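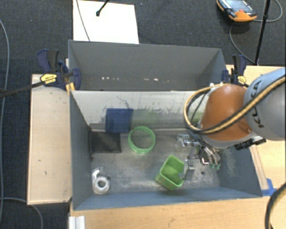

Fig. 1. Metal bin in two compartments, mixed objects in the front one, rear one empty.

Storage and Retrieval, Unit 4
Slotting: deciding where stock goes
Handout to accompany the lecture of Tue 9 April

4.1 Terms

A location is the smallest space in a store that has its own address. A bin with a divider counts as two locations if each side is addressed separately, and as one if it is not. The stock system has no means of seeing the divider; it knows only what has been entered in the location table.

A line is one product on one order. A pick is one visit to a location to fill a line. Lines and picks are equal only when every product is held in a single place and every line can be filled from it. Much published confusion about picking rates comes from mixing the two.

Slotting is the assignment of products to locations. It is separate from putaway, the physical act of placing goods, although in small stores the same person often does both at once.

4.2 Fixed and random slotting

Under fixed slotting each product keeps the same location whether or not any stock is present. Staff learn the positions and errors are easy to spot. The cost is space: each location must be sized for the highest stock level of its product, and on an ordinary day much of that volume is air.

Under random slotting any product may go to any free location large enough to take it. Space is used better, but the store then depends wholly on its records. A product entered under the wrong address is lost until someone comes across it.

Most working stores combine the two, with a fixed picking area at the front and random reserve stock behind or above. Replenishment moves goods from the second to the first.

4.3 Mixed locations

A mixed location holds more than one product. It saves space where items are small and slow-moving. Search time within the location rises with the number of products and rises faster when they look alike. The usual rule is to mix only products which differ plainly in shape or colour, and never two sizes of the same article.

Counting is the weak point. A stock check of a mixed location means sorting its contents first, and this time is seldom allowed for in the plan.

4.4 Worked case: the Gitora store

The Gitora store holds 1000 products, of which 400 were ordered at least once in December. It has a fixed picking area with 400 locations. The first plan gave one location to each product ordered in the month.

The plan ignored frequency. The 50 busiest products made up the greater part of all lines, and several ran out during the shift and had to be topped up while picking was going on. The revised plan gave each of these 50 products 2 locations, which required 100 in all and left 300 for the rest. The 350 remaining active products could not all have one each, so the slowest 50 were moved to reserve.

Note what was traded. Picks from reserve take longer, but few are made. Replenishment during the shift — the costly event — became less frequent.

4.5 Points to check before re-slotting

Period of the data. December alone is a poor guide for a store with seasonal trade.
Units. Lines, picks and pieces give three different rankings.
Linked products. Items often ordered together should sit near each other even if one of them is slow.
Weight. Heavy goods stay between knee and chest height whatever their rank.

4.6 Exercises

Rework the Gitora case with 2 locations each for the busiest 100 products. State how many products move to reserve.

The Mellus and Lavoie layouts are in the course folder. Mark on each the locations you would keep fixed — a sketch is enough — and give the walking distance from the packing bench to the furthest of them.

Reading for next week: the Morkau layout notes, sections 1 and 2.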